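Portable induction on a wooden table: mat or no mat?
Kitchen and Small Appliances > Cooktops

14 posts, page 1 of 1

smudaliar
We're losing the kitchen for most of October while the cabinets get done, and I've set up in the spare room with a single induction cooktop on our old wooden table. The table was my grandfather's and I'd like it to come through without a scorch mark or a white bloom in the finish.

I bought a large grey mat to go under everything. My partner says the mat is pointless because induction doesn't get hot. My brother-in-law says the mat will melt. Who's right? The cooking will be simple: rice, soup, porridge, pasta for two.
Sudheer

noemief
Your partner is half right. The cooktop itself doesn't make much heat, but the pot does, and the pot heats the glass it's sitting on. After a long simmer the glass is too hot to touch. The underside of mine never gets more than warm.

The bigger risk to the table is you lifting a pot off and putting it down somewhere else. That's what got mine.

Clisteo
What's the mat made of? There's a big difference between silicone and the vinyl ones sold for desks. I had a desk mat under a toaster oven and it left its colour on the table. Took me a whole afternoon with mineral spirits and I can still find the spot.

smudaliar
No label on it any more. It's matte, a bit rubbery, doesn't smell. I'd guess silicone but I wouldn't swear to it.

b_leclerc
Check the vents before you worry about the mat. Most portables pull air in from below and blow it out the back or side. If the feet are short and the mat is soft, the unit sinks in and the fan has to work harder. Ours used to cut out with an error code when we had it on a folded towel. On a firm flat mat it's been fine for three years.

Also, don't push it up against the wall.

Benoît

Herkex
I'll disagree with the mat people. A loose mat on a smooth table slides. You bump it, and the cooktop and a pot of boiling water go along for the ride. I'd put it on a ceramic tile with cork underneath and leave the rest of the table bare so you can wipe it properly.

noemief
A tile is heavier to shift around though, and he'll still be setting pots down on bare wood beside it. A big mat covers both. If it slides, put a bit of shelf liner under the corners.

Herkex
Shelf liner is the worst thing you can put on an old finish. It sticks. I have a sideboard with a diamond pattern on it to prove it.

noemief
Fair enough, I've only used it on a laminate counter.

Aubert
Whatever you put down, lift it every couple of days and let the wood dry out. Steam gets under the edges. I had a plastic cover on a table for one winter and the finish went cloudy in a stripe where the water had crept in. It was shellac, which hates moisture. If your table is that old it could well be shellac too. Dab a drop of methylated spirits somewhere hidden, and if it goes tacky you have your answer.

smudaliar
Did the test under one of the leaves and it went tacky. So I'll be lifting the mat and wiping under it after supper.

Next question: pots. I have one black nonstick saucepan with straight sides and a long handle that I'd like to use for nearly everything. Is there any way of telling if it will work before I cook in it?

margauxg
Fridge magnet on the bottom. If it grabs firmly, you're set. If it hangs on weakly the pan may heat slowly or only in the middle, and if it drops off it won't work at all. Plenty of nonstick is plain aluminum.

With nonstick, start low. Induction goes from nothing to very hot in no time, and an empty pan on high can wreck the coating before you've found the spatula. I put the water in first and then turn it on. For rice, I bring it up on the middle setting, then drop it to the lowest one for 12 minutes with the lid on and leave it alone.

Clisteo
Lowest setting on mine pulses on and off, so the rice boils, stops, boils, stops. Comes out all right but it bothers me.

b_leclerc
Same here. I use 300 W for that, and it still pulses.

Sudheer, one more thing. A long handle on a small saucepan wants to tip when there isn't much in it. Turn the handle in over the table and keep the cord at the back.

Herkex
And no power bar. Straight into the wall outlet, with nothing else running on that circuit. The kettle will trip it.

clotilde_c
Came across this while looking for something else, but I cooked this way for a whole autumn in a rental in Stiditz and got used to it quicker than I thought. My setup cost less than $80 with the pot. What I missed was counter space. Get a tray for the cutting board and the knife so you can carry it all to the bathroom sink in one trip. And unplug the thing after supper. The fan runs on for a bit after you switch off, so let it stop first.

smudaliar
The magnet holds tight, so the saucepan stays. I've gone with the mat, nothing under it, and Herkex can say I told you so if it slides. It did not move when I leaned on it. I may still get a tile to put hot pots on.

Photo attached. Let me know if you'd move anything.

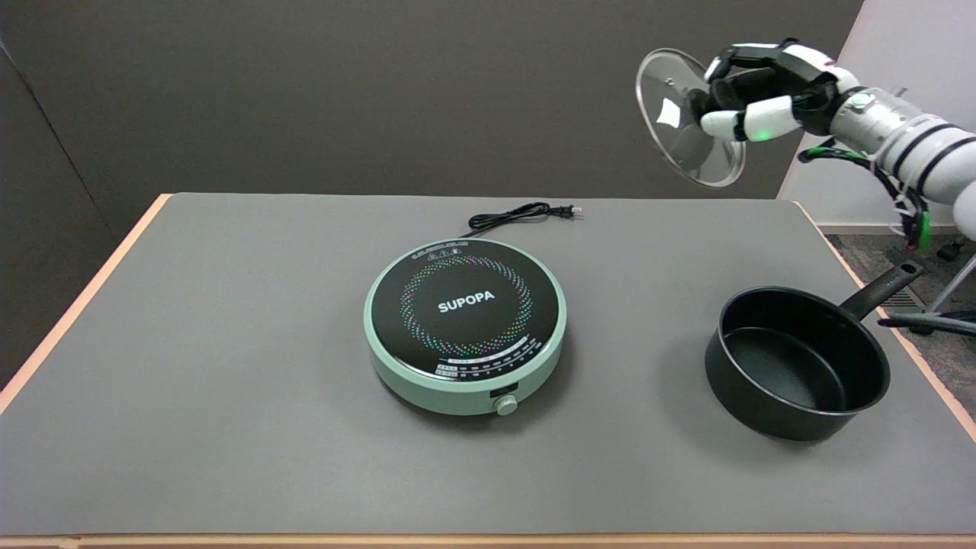

Cooktop, saucepan and the grey mat on the table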